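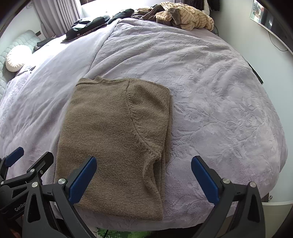 Recording jumper folds by hand, for training

Quick write-up of how we do it now. Been asked for this enough times. Covers the bed setup only, the table one is different and I'll do it separately if I get a minute.

Results first as that's what people scroll for. Old way of recording: the arm managed 9 good folds out of 20 on jumpers it hadn't seen. New way, same arm, same training code, 3 left to fix out of 20. Same number of recordings both times. One bed for the test, so don't go quoting it as gospel. But the gap is big enough that we've stopped recording the old way.

What changed is how the person moves, mostly. And where the mess is. Details below.

What you need

Hand-held grippers, one per hand, camera on each. Soft pads on the jaws, hard ones skid on knitwear.
A bed, made, with whatever cover normally lives on it.
Jumpers. Different knits, different necks. Raglans as well as set-in sleeves, the seam runs differently and the model does notice.
Melow on the laptop for checking the recordings. Any viewer that lets you step through both cameras together will do.
A timer you can hear.

Before you start

Charge everything. Obvious, still the commonest lost afternoon.

Wipe the lenses. Dry cloth. Fluff gets on them from knitwear faster than you'd think, and one blob in the same place all session means the model learns the blob.

Check the screws on the finger arms. They work loose. If a pad has any wobble at all, tighten and redo the width calibration, otherwise every grip width in the session is wrong by the same bit and you won't spot it until training.

Width calibration: fully open, hold, fully closed, hold, 3 times. Then the mapping pass. Walk both grippers slowly around the bed so the tracking has something to hold on to. Get the corners of the room in. Curtains, headboard, shelves, anything with edges. Plain walls are no use to it. Plush covers are not great either, though an embossed one is better than a flat one.

If there's a telly on the wall, pause it or switch it off before the mapping pass. Moving picture = tracking thinks the room is moving. Lost a whole day to this in September.

Leave the clutter

This is half of the method so please don't skip it. We used to strip the bed. Nice bare cover, one jumper, lovely clean recordings, and then a policy that fell over as soon as there was a second garment in view. It would go for the wrong thing, or hover between the two.

So now: leave the pile. Clothes heaped at the far end, cushions where they are. Don't arrange it. Move the pile between garments, not between folds of the same garment. And put dark things in it, we had almost none for ages and dark on dark is where it struggles.

What shouldn't be there is anything on top of the garment you're folding. That's a different task.

The recording itself

1. Lay the jumper out, front down, collar away from you. Not perfectly. If it's crooked leave it crooked, the arm will get crooked ones.

2. Start both recordings. Tap the jaws together once where both cameras can see it. That's your sync mark. Endura has automatic sync which works most of the time, do the tap anyway.

3. Hold still. Count of 2. The model needs a clean first view and you need to settle your wrists.

4. First sleeve in. Approach low, jaws open about as wide as they need to be and no wider. Lower jaw slides under along the cover, top jaw comes down onto the fabric. Do not stab downwards. With a soft cover you'll pick up cover and jumper together, and from the camera it looks like a perfectly good grasp. It isn't, the bedding comes with it.

5. Pause after the grip. This is the new bit. Close, stop dead, short beat, then lift. It feels daft. Everybody rushes it because a real person folding wouldn't stop there. But the arm lags behind its own commands, and if the recordings have close-and-lift as one movement it lifts before it's got hold. Most of the old failures were exactly this.

6. Carry it over low. Drag rather than fly. High arcs look tidy but the fabric swings and the camera ends up looking at the ceiling.

7. Open, stop, back out along the way you came in. Pulling straight up hooks the knit on the jaw edge and undoes the fold.

8. Second sleeve, same again. Other hand can rest on the body of the jumper to keep it from creeping. Resting, not pressing. On plush it sinks in and leaves you with a ripple.

9. Bottom up to the collar. Both grippers, one each side. Then pat down if it needs it. One pat. People get obsessed with patting.

Hold at the end, same as the beginning, with the finished fold in view of both cameras. Stop.

Rumpled folds are fine, keep them! Bit of bunching along one side, corner not square, all fine. We did try binning everything that wasn't neat and it made the policy worse, as far as we can tell becuase it never saw how to carry on from a slightly bad middle step. What you do bin is anything where you dropped it and started again from flat. A dropped corner that you pick up and carry on with is good data. Keep those and tag them "recover".

Checking

Same day. Not next week. Step through in Melow:

- jaw tips visible at every grasp
- tracking line is smooth, no jumps (a jump usually means you got a gripper under the pile or too near the curtains)
- pause is there after every close
- no cover pinched. Look for the pattern on the bedspread pulling towards the jaw
- your own hand hasn't wandered in. Sleeves of whatever you're wearing count too. Roll them up

Anything that fails, move to a reject folder, don't delete. We went back through ours for the pinched-cover ones later and got a decent little warning detector out of them.

Training notes, short

Nothing clever. Same network as the Taston write-up, both cameras in, jaw width and relative motion out. Relative is the important word. Absolute positions tie you to one bed height and you will regret it.

Weight the recover clips up a bit. Don't crop the image edges, the dark corners from the lens are harmless and the jaws live near the bottom so a crop takes them off. We did that. Trained for days on headless grippers.

Don't mix old recordings with the new paused ones. Tried it. You get a policy that pauses when it feels like it, and the result was nearer the old number than the new.

What still doesn't work

Chunky ribbed collars: it reads the ridge as a fold edge and sometimes grabs there. Very thin knits on a slippery cover. Anything hanging right on the near edge of the bed, where the weight pulls it back off as fast as you fold it. For that last one just shift the garment up before recording, we haven't got a proper fix.

Hoodies, no. Don't ask.

Will add the table version below when its done.

Last edited 24 March 2018

Comments

knitbot: The pause thing is spot on. We had the same lift-too-early problem with towels and spent ages blaming the pads. Does the beat need to be the same length each time?

Reply from the author: no, vary it a bit. If it's identical every time the policy seems to count instead of looking.

foldy_mcfold: Step 4, do you keep the lower jaw touching the cover the whole way in? Ours catches on a quilted one.

Reply from the author: touching on smooth or plush, a whisker above on quilted. Tip the wrist up slightly. Still catches sometimes, keep those ones if you free it without stopping.

wardrobe77: Tried this at the Adeyemi workshop on cardigans. Buttons are a nightmare but the rest carries over. Clutter advice made the most difference for us, more than the pause did.

sockdrawer: typo in the checking bit? "both cameras" or just the one doing the grasp?

Reply from the author: that line's about jaw tips, so just the one grasping. Both for the start and end holds.

Contact | Copyright 2018, all text may be reused with a link | Back to top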